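How a Robot Learns to Use a Fridge
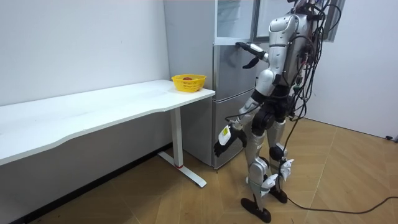

ROBOTS AND MACHINES

Opening a fridge is easy for you. A robot has to be shown, and one way is remote control. A person wears a headset and holds a controller in each hand. When the person reaches out, the robot reaches out too.

The silver robot has one hand up on the front of the fridge and the other held low, near the bottom door.

Kerubo Mutiso teaches robots at a lab called Tadow. She did one fridge task 193 times. A computer saved every move – even the clumsy ones. Later, the robot used those moves to practice by itself.

"My arms get tired after 12 tries," she says. "Then Mutua takes a turn."

Word to know
Teleoperation: moving a robot from a distance.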